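Konel
Products > Records and evidence > Torside

Torside document timestamping

Prove that a file existed on a certain day, and that it hasn't changed since.

Release notes | Setup guide | Ask a question

Torside is a small program that sits on your office computer (or server, if you have one) and keeps a dated fingerprint of every contract, draft, letter and scan you point it at. The fingerprints go onto a shared ledger. Your files stay where they are.

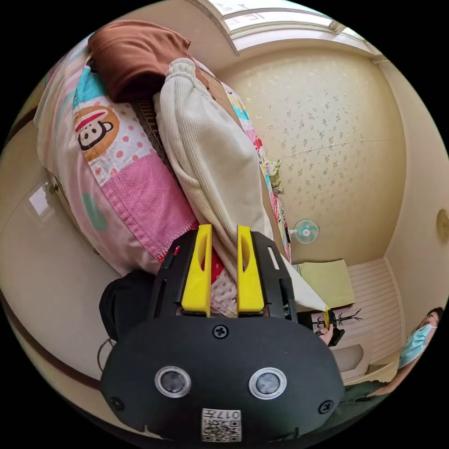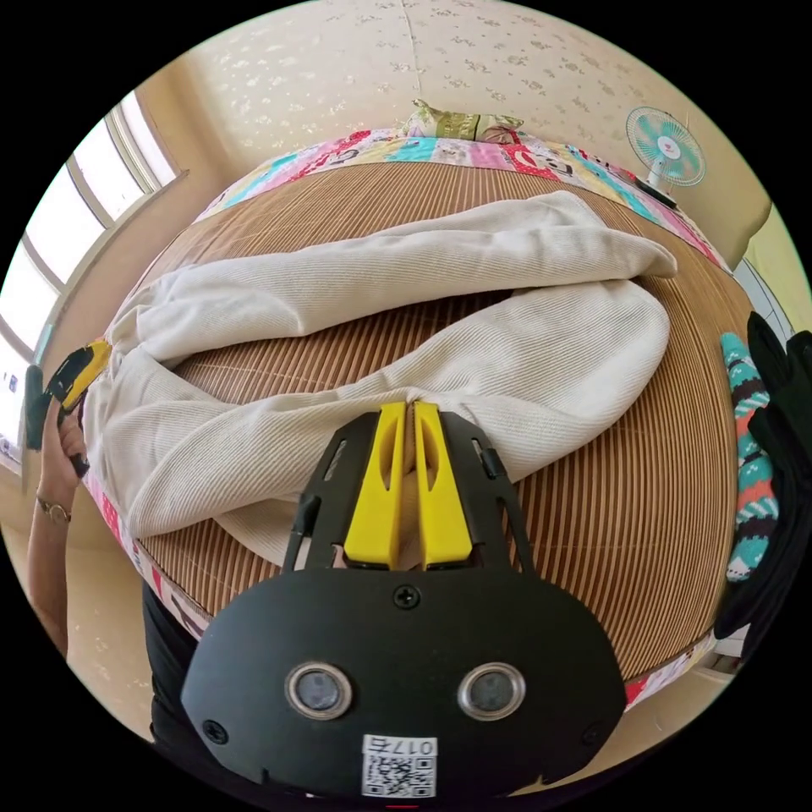
We started building it after Marjorie Pickering, who ran a two-lawyer practice in Casimthorpe for most of her working life, showed us a lease dispute that had gone on for well over a year. Both sides had a Word file called "final." Both files had been opened, saved and emailed so many times that the dates on them meant nothing at all. The whole argument came down to which one had come first, and the best evidence anybody could find was a printout with a coffee ring on it. Marjorie still has a copy of that printout pinned over her desk, and we love it dearly.

What it does

You choose a folder. Torside watches it, and each time a file is added or changed it works out a fingerprint, a short string of letters and digits that depends on every single byte of the file. Change one comma in a 38-page lease and the fingerprint comes out completely different. Torside bundles up the new fingerprints every 15 minutes and writes a single record to the ledger, with the time.

Later, maybe years later, you drop the file onto the Check window. Torside works out the fingerprint again and looks for it. If it's there, you get the date, the time and a one-page certificate you can print or attach. If it isn't, you'll see "No match," in plain type, and you know that the file in your hand is not one the ledger has seen.

We get a real kick out of how simple this part is. The math behind fingerprinting is old, well tested and open for anyone to look at, and all we've done is put a decent window on the front of it.

What goes on the ledger (and what doesn't)

Only the combined fingerprint of each bundle, plus the time. No file names, no client names, no text. You can't work backward from a fingerprint to the document, so a person reading the ledger from end to end would learn that something was recorded and when, and that's the lot.

The ledger is kept by the offices that use Torside together with machines run by Konel. Each member holds a full copy. If ours all went dark tomorrow the copies would still be out there, and the checking tool is free and open, so your certificates don't depend on us staying in business. Lionel Tunstall argued for that from the first meeting onward, at some length, and he was right!

There are no coins or tokens anywhere in it. Nothing to buy, nothing to mine, no wallet to lose. People ask every time we show it, so it goes here near the top.

A word about courts

A Torside certificate shows that a given file existed, in exactly that form, at or before a given time. It doesn't show who wrote it, who agreed to it, whether anybody had the authority to sign, or whether what it says is true. Those are separate questions and they need separate evidence.

How much weight a judge or arbitrator gives to a ledger record depends on where you are and on the rules that apply there. Some places have written this kind of record into their evidence rules and plenty haven't yet. In those that haven't, you will probably need a person to explain how the record was made, and the certificate pack includes a plain-language statement meant for that. Have your own lawyer read it before you rely on it. If you are the lawyer, please read it anyway and tell us what you'd change. Alina Preda has rewritten it three times on the strength of notes from users, and the current version is far better for it.

Torside also isn't a signing tool. It works happily alongside whichever one you use: save the signed copy to a watched folder and it gets a fingerprint like anything else.

What's new in this version

The biggest change is the ledger engine. The old one, Naylor, did its job well but was slow to catch up after a computer had been switched off for a while, and small offices do switch their computers off. The new engine catches up in the background and you can go on checking files while it does.

Folder rules now take exceptions. You can watch a whole client folder and leave out, say, the one where scanned junk mail ends up.

Check many files at once. Drop in up to 1000 files and Torside gives you back a table with the first recorded date next to each one. This was the most requested item on our list by a mile, mostly from people doing disclosure work, and watching the table fill in is oddly satisfying.

Family view. If a draft has been through several versions in the same folder, Torside lines them up by first recorded date and lets you step through them. It doesn't compare the wording (there are very good tools for that already), it just tells you the order. Jamie Kettle built this over the winter and had a rough version running by February. It's the thing most of us use daily now.

Certificates are easier to read. The fingerprint is broken into groups of four, so that a person can read it out over the phone without losing their place.

Small fixes: files with accented letters in their names no longer show up twice in the log, the tray icon goes gray when the network is down, and the print margin on letter-size paper is right at last.

What you need

A computer running Windows 7 or later, or a Mac with macOS 10.12 or later. There is a Linux build without the tray icon, for servers.

4 GB of memory. More is nice if you watch very large folders.

845 MB of free disk space for the program and the ledger copy at first install. The copy grows, slowly. You can move it to another drive in Settings > Ledger > Location.

An internet connection some of the time. Torside queues fingerprints while you're offline and sends them when you're back. The recorded time is the time they reached the ledger, so if timing matters on a certain document, look for the green tick before you close the lid.

Getting started

Run the installer and pick the folder you care about most. Just one, to begin with. Torside will take a first pass through everything in it, which can take a good while on a full drive, and after that you'll hardly notice it.

Make yourself a test file. Type a line, save it in the watched folder, wait for the green tick, then drop it onto the Check window. Now add a space at the end, save a copy elsewhere and check that. Seeing a single space turn a match into "No match" is the quickest way I know of understanding the whole product, and it has won over some very skeptical partners.

Then print one certificate and put it in the paper file, if you keep paper files.

One caution. Some programs change a file simply by opening and closing it, by writing in the last user or the last print date. The page looks the same but the bytes are different, and so is the fingerprint. Keep an untouched copy of anything you may need to prove. Torside can do that for you if you turn on Keep Originals, which stores a read-only copy in a folder of your choice. We'd turn it on.

Questions we hear a lot

Can I remove a record?
No. Once it's written, it stays. You can delete your own file, of course, and then the fingerprint on the ledger points to nothing anyone holds.

What about client confidentiality?
No client data leaves your office through Torside. Even so, check the professional rules where you practice, and mention it in your engagement letter if they call for that. Marjorie's wording for this is in the setup guide and you're welcome to borrow it.

What if my clock is wrong?
Doesn't matter. The time comes from the ledger members agreeing among themselves, and your computer's clock isn't used.

Can the other side check a file too?
Yes, and we hope they do. Send them the file, the certificate and a link to the free checking tool. They don't need an account and they don't need to be using Torside.

Does it run contracts by itself, release payments, that sort of thing?
No. It records that documents exist. We find that interesting enough to be getting on with.

Will my Naylor certificates still work?
All of them. The old records were carried over and the Check window searches both.

Trying it

The trial is the full program with nothing switched off. Records made during the trial are real records and stay on the ledger whether you carry on or not. Licenses are per office, so add as many desks as you like.

Ramil Manalo answers the support mail and also wrote most of the setup guide, so if something in there is unclear he'd like to hear which page. Tell him your version number (Help > About) and whether the tray icon is green, yellow or gray.

Page updated Oct 8, 2018

Related: Torside checking tool (free) | Notes on moving from Naylor | Certificate pack, sample statement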